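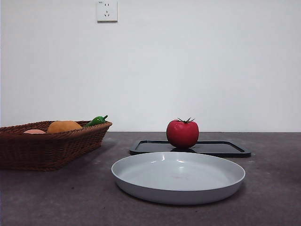
4.2 "On the side" and its rivals

The word side, in the sense of a kitchen work surface, gave us more trouble than the other 17 nouns in the questionnaire put together. Respondents in Skirngate used it freely, defended it warmly, and could not agree on what it covered. Asked to put the milk "on the side", most went to the stretch between the kettle and the sink. A smaller group, mostly over sixty, accepted any flat surface at waist height, including a chest freezer and, in one household, the top of a piano. The dictionaries we consulted were of little help here, having apparently been compiled by people who own counters.

In Bilari, where we expected worktop to win comfortably, it was confined almost wholly to conversations about buying one. The same speakers who had told us at length about the price of a new worktop went on to leave their keys on the side of it, on the side, or simply "on there". We take this as support for the view in Hegedűs that a noun may be perfectly well known and still have no daily employment. We coded such speakers as users of side, with the exception of 3 who asked to be put down as saying both.

Bench, which the older survey records as common north of the river, turned up in 7 interviews and was in every case attributed to somebody else's grandmother. We have kept it on the map with a hollow symbol.

The picture-prompt task was meant to settle the matter. Participants were shown photographs of household things and asked to say where each one was, with no noun for the surface supplied by the interviewer. Plate was unanimous. The basket drew basket, bread basket, hamper and "one of them". The surface itself was mostly avoided: speakers preferred to locate the plate by the basket and the basket by the plate, a strategy that is communicatively sound and useless to us. When pressed, Skirngate speakers gave side and Arnix speakers gave counter, with a rising tone that we have not tried to analyse.

Figure 3. Plate and wicker basket on a speckled surface.
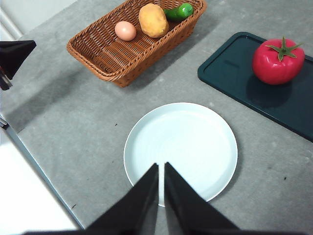
Edit Bodnár has objected that a task of this kind measures politeness more than vocabulary, and that a person who says "next to the basket" to a stranger with a clipboard would say "on the side, where it always is" to a brother. We think she is right, and would add only that we had no budget for brothers. The family recordings discussed in section 5 go some way towards answering her. In those, side outnumbers every rival in Skirngate, though a good many of the tokens come from a single long argument about a tin opener, and we have reported the totals with and without it.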